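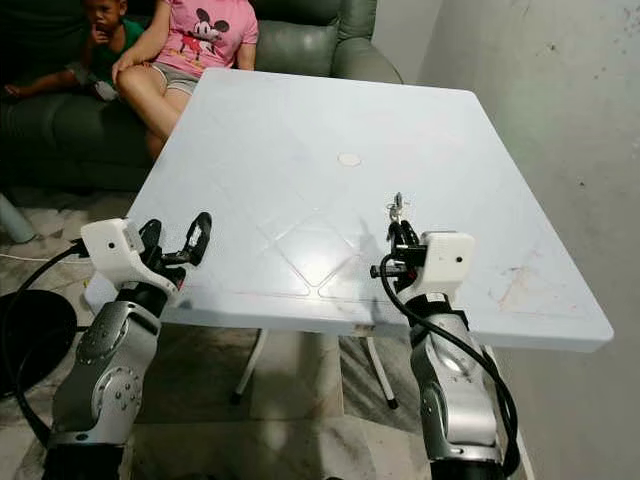
Garden Furniture and Outdoor Living

Cleaning white plastic tables, what works for you?

potari_lane
Mon 7 October
Getting the patio things in before the weather turns. I've got a square white plastic table that lives outside from May onwards and the top has gone grubby. Washing-up liquid takes off the surface dirt but leaves scuffs and a brownish mark. The pattern moulded into the top holds muck in the grooves as well. Is it worth buying a proper cleaner or should I just paint it?

Emilian Nedelcu
Don't paint it. Paint never sticks to that sort of plastic for long and you'll be scraping flakes off by next summer. Bicarbonate of soda made into a paste, leave it 5 minutes, then an old toothbrush along the grooves. Rinse with the hose.

surkex
I used thin bleach on mine, well watered down. It came up fine.

Ruxandra Radu
I'd be careful with bleach. I did two chairs that way every autumn and the plastic went chalky. Once it's chalky it picks up dirt faster than before — you end up cleaning it twice as often.

surkex
Could just as easily be the sun. Mine has had bleach on it for 6 years and it isn't chalky, but it stands under a lean-to.

Ruxandra Radu
Could be. Mine were in full sun all day. I still wouldn't do it again.

chiriac
What is the brown mark? If it's rust from a plant stand or a tin, bicarb won't shift it and bleach can set it. Try lemon juice or white vinegar and keep it well away from any bleach, the two together give off gas. If it's from wet leaves or tea, the paste should do.

potari_lane
Could be leaves, there's a cherry over that corner. I did have a metal lantern out there too though.

clanora
Melamine sponge for the scuffs. Press lightly, it's a fine abrasive and will take the shine off a glossy top. On a matt one you won't notice.

Emilian Nedelcu
Agree with the sponge. Also take the plug out of the parasol hole and clean round it. Mine was full of earwigs.

surkex
Does anyone cover theirs over winter? I bought a cover and it trapped the damp, so the table came out green.

chiriac
Legs off and stood on edge in the shed. No cover.

potari_lane
Did the paste this afternoon. The grooves look much better and the scuffs are fainter. Brown mark hasn't moved, so I'm going to try the lemon juice at the weekend — will leave the bleach in the cupboard for now.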